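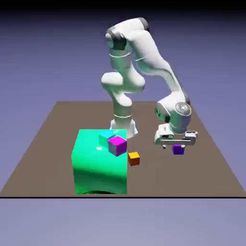
Ticket: Somden airfield history archive -- search drops the wartime pages
Opened by: Glenys Gwynne
Assigned to: Berhanu Tesfamariam
Status: Waiting on reporter

Glenys Gwynne, 2022-02-05
Hello Berhanu, and thank you so much for sorting out the login trouble in January, it has been a joy to use ever since! I'm afraid I have another one for you. When I search the archive for "Skellach" (the old landing ground, before they moved the hangars across the lane) I get 20 results, and every one of them is from after the war. I know the squadron logbooks are in there, because Beca Dafis and I typed them up ourselves -- 100 pages, and my wrists remember it. If I go in by the Foulkes Collection and click through, they open just fine.

Berhanu Tesfamariam
Hi Glenys, lovely to hear from you. I can see the same thing on my end. The logbooks were loaded in 3 batches and only the last one has a place name filled in, so the search skips the other 2. I've copied the place field over and started the index again. Could you clear your browser history and try once more?

Glenys Gwynne
Much better, bless you! The early logbooks come up now. The only one still hiding is the map of the grass runway that Bleddyn James scanned for us. He spelled it "Skelach" on the label, as the Air Ministry clerk did, and I'd hate to lose that.

Berhanu Tesfamariam
No need to lose it. I've left his label alone and added the usual spelling as a second name. Please check the map when you get a minute and let me know.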